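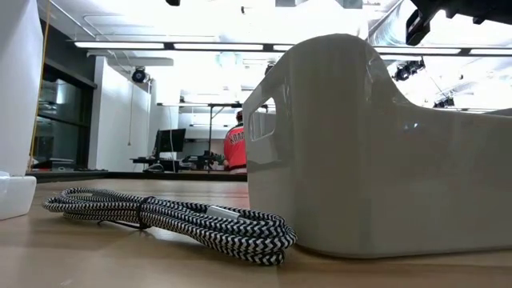
*Cable and storage bin, on the table.*

**Progress report, July – Vollstead folk song recordings**

Quick one this time, full budget sheet to follow.

Where we are: 17 songs recorded and mixed out of the 20 we promised. Remaining three are all from the Wadov set. Two need a fiddle player, one still has no agreed lyrics (verse four exists in several versions, singers don't agree). Will pick one and print the others in the booklet.

Songbook – draft is at 132 pages, longer than planned. Printer in Derese has requoted, still inside the grant line. Chord charts done. Proofreading slow, mostly the dialect spellings.

Concerts: 2 held so far. Zustulholm hall was almost full, good crowd, lots of singing along on the choruses. Derese smaller, sound was muddy at the back and we heard about it. Will rent better speakers for the fall date.

Spending on track except travel, which is over. Moved money from publicity to cover it, hope thats OK, please say if you need a form.

Next:

- finish Wadov songs
- send masters out
- book the fall concert in Vollstead
- cover art, still waitng on a second sketch

Rough mixes can be sent on request.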